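Software Engineer, Manipulation Planning and Simulation

Baralico
Full time, on site with two remote days a week
Team: Household Tasks
Reports to: Oana Onu, Software Lead

Baralico writes the software that lets mobile manipulators work in ordinary homes. We do not build arms or bases. Our customers bring their own hardware, and we supply the planning stack, the perception modules and the tools they use to test both.

We are hiring one engineer for the Household Tasks team. The team has six people and looks after everything that involves furniture with moving parts: doors, drawers, cabinets and appliance lids. Most of the open work at the moment is in door opening, and the new engineer will start there.

What the job is

Our planner is called Wikton. It takes a map of the home, an estimate of where the handle and hinge are, and the robot's joint limits, and it returns a combined base and arm motion. It is written in C++ with Python bindings. It does well with lever handles. Round knobs are harder, and doors that open toward the robot in a narrow hallway are harder still.

You will own the part of Wikton that handles the approach and the grasp on the knob. This includes the cost terms, the collision checks against the door frame and the fallback behavior when the first grasp pose can't be reached.

You will also share responsibility for Nutetti, our simulation test runner. Nutetti loads a rendered home, places the robot, runs the task and stores the logs and camera images. The nightly suite has 261 door scenarios across 17 home layouts. A full run ends before the team gets in, and whoever is on rotation goes through the failures and sorts them into planner, perception or scene problems.
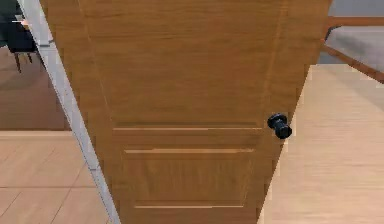
Oana Onu
Software Lead, Household Tasks

I review most of the door work, so I will add some detail on what the day looks like. A good share of it is reading simulated camera views next to planner logs. A paneled wood door with a small black knob near its edge is a typical target for us. The knob takes up very few pixels compared with the door, the moulding gives the detector plenty of straight lines to think about, and the room behind has its own furniture and more than one kind of floor. The knob pose estimate has to be good enough that the planner can commit to a grasp, and the planner has to know what to do when it isn't.

We keep perception and planning in one repository and we expect people to read both sides. You don't need to train models in this job. You do need to be able to look at a bad pose estimate and say whether the depth, the segmentation or the frame transform is at fault.

During your first months we would like you to:

Take over the knob grasp module from me, including its tests.
Add uncertainty in the knob pose as an input to the planner. At present it takes a single pose and trusts it.
Cut planning time for pull doors. The target is 200 milliseconds for a replan with a warm start.
Extend Nutetti so a failed scenario can be replayed from any logged step - right now it has to start from the beginning.

What we need from you

Solid C++ and working Python.
Experience with motion planning or trajectory optimization on a real or simulated arm.
Comfort with rigid body transforms, inverse kinematics and contact constraints.
The habit of writing tests for code that has randomness in it.
Clear written English. Design notes are how we make decisions here.

Useful but not required

Work with a physics simulator at the level of joints, friction and contact settings.
Mobile base planning.
Experience with 6D pose estimation.
Continuous integration on GPU machines.

A degree is not required. If you learned this in a lab, at a company or on your own, send us something that shows it.

What we offer

Salary is set by level, and we tell you the band on the first call. There is a yearly training budget of 2000 euros, which covers courses, books or conference travel. Working hours are flexible outside the team meeting on Monday at 10:00.

How to apply

Send a resume and a link to code you wrote, or a short description of a planning problem you worked on if the code can't be shared. Put "Wikton" in the subject line and use the contact form on our careers page. No cover letter is needed.

The process has three steps: a 30-minute call with Oana, a paid take-home task based on a small Nutetti scenario, and an afternoon with the team. The take-home should fit in one evening. We go through your solution with you at the visit, and you will get written feedback on it either way.

Applications are open until the end of March. We would like the new engineer to start in the spring but can wait for the right notice period.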